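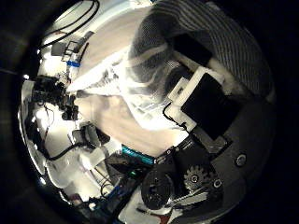 25 April 2018

Second full day on the wrist camera comparison. Wenjie was in before me and had the overnight results up. The policy trained on the wrist view alone got through the drawer task more often than the one with both views, which none of us expected. Kiyoshi thinks the overhead camera was bumped between collection and testing, so the two-view numbers may mean nothing. He wants them redone before anyone talks about it.

We have 640 demonstrations now. Hongmei went through the ones from Monday and threw out 11 where the gripper closed before the arm had stopped. I would have kept a few of those, since a policy has to see some sloppy grasps to learn how to get out of them, but we agreed on the rule in November and I don't want to change it halfway.

Spent most of the morning on the timestamps. The wrist images were being logged 3 frames behind the joint angles. Fabian found it by plotting gripper width against the moment the fingers meet in the video. That lag is in everything we recorded on the Nutska arm. It can be corrected in software, so the data isn't lost, but both policies have to be trained again. Started the first at lunch.

Also tried masking out the part of the wrist view where the hand itself sits. It fills a lot of the lower right and hardly changes, apart from the gear. Success dropped. Yutong says the network is probably reading the gripper opening off the gear teeth. I'd like to test that by masking the gear only and leaving the rest of the housing in. Put it on the list for tomorrow.

Need to write to Hokemov about a spare cable. Second training run goes on tonight if the first one finishes by 11. Left the lab late, ate at my desk.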